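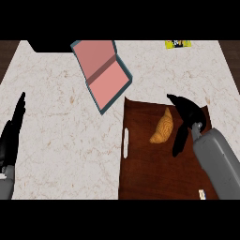
Stivex replied to the last thread asking why anyone would compare grippers in simulation when the contact model decides the result before the gripper does. Fair question, and it's the reason this thread exists. Long one, numbered.

**1/** The contact model does bias the result. It biases both grippers, though, and the part I wanted to measure happens mostly before contact: approach angle, finger clearance, how much sideways error the grasp tolerates. Those are geometry. I trust the simulator on geometry.

**2/** Setup. Two arms over a marble counter, cutting board under the right one, croissant on the board. Same arm model and same controller for every run. The only thing swapped is the gripper description and its limits.

**3/** Gripper A is the Ondenitz parallel jaw. Straight travel, flat pads, the fingertips stay at one height through the whole stroke. Gripper B is the Akosetti, pivoting fingers, so the tips swing through an arc as they close.

**4/** That arc matters more than the data sheet suggests. With B the tips drop 11 mm between fully open and closed. If the planner puts the open tips at board height, closing drives them into the board. You have to plan from the closed pose and work backward.

**5/** My first batch with B didn't do that. The controller saw the board contact as a finished grasp and lifted with nothing in the fingers. I threw the whole batch out. None of those runs are in the numbers below.

**6/** Total after cleanup: 3269 grasp attempts on the croissant, start pose randomized in position and rotation. Grasp success means the object is still between the fingers after a lift and a short hold. No credit for dragging it.

**7/** Why a croissant. It's curved, it tapers at both ends, and the best grasp is across the thick middle. A box hides alignment error because the flat sides square themselves up to the pads. A crescent rolls out the moment you're off center.

**8/** Result on sideways error: A wins. It keeps working with the grasp center well off the middle of the pastry. B loses the object earlier, and always the same way - one finger touches first, the crescent turns around that point, and the second finger closes on a tip.

**9/** Result on approach angle: B wins, and by more than I expected. The narrow fingers get in from a low, slanted approach. A wants to come in close to straight down, and its housing gets near the board when tilted.

**10/** Rotation was the boring part. Past 90 degrees of wrist offset both planners just flip to the mirrored grasp, and the curves repeat. If you're running your own sweep, skip that half and save the compute.

**11/** Controller notes. Position control on the fingers with a force cap. I tried pure force control on A and it chattered on contact at the default time step. Halving the step fixed it and doubled the run time. Went back to position plus cap.

**12/** Someone will ask about the camera. It's a fixed view looking down across the counter, and the policy doesn't use it in this test. Grasp poses come from ground truth. Mixing perception error into a gripper comparison gives you a number you can't take apart later.

**13/** Back to Stivex's point. I reran a subset with friction cut by a third. Success dropped for both, but the order on sideways error and on approach angle stayed the same. So I'd trust the ranking. I would not trust any single success rate, and I'm leaving those out of the thread on purpose.

**14/** What this doesn't cover: crushing. The croissant is a rigid body with a nice texture on it. A real one flakes and compresses, and a force cap that works fine here could flatten it. That needs hardware.

**15/** Also not covered: the left arm. It stayed parked over the bare marble for every run. Handing off between arms is a separate test, and B's swinging tips are going to make the timing awkward.

**16/** Which one goes on the bench first: Ondenitz for anything lying flat in the open. Akosetti if there's a wall, a lid or a second object next to the target. I don't have a case yet where I'd want B for reach and A for tolerance on the same arm, and a tool changer costs more than both.

**17/** Next is the Falcão three-finger. The description file loads, but the finger coupling is wrong and the third finger ignores its limits. Fixing that in May. If anyone has a working file with the coupling done properly, send it over and I'll run the same start poses against it.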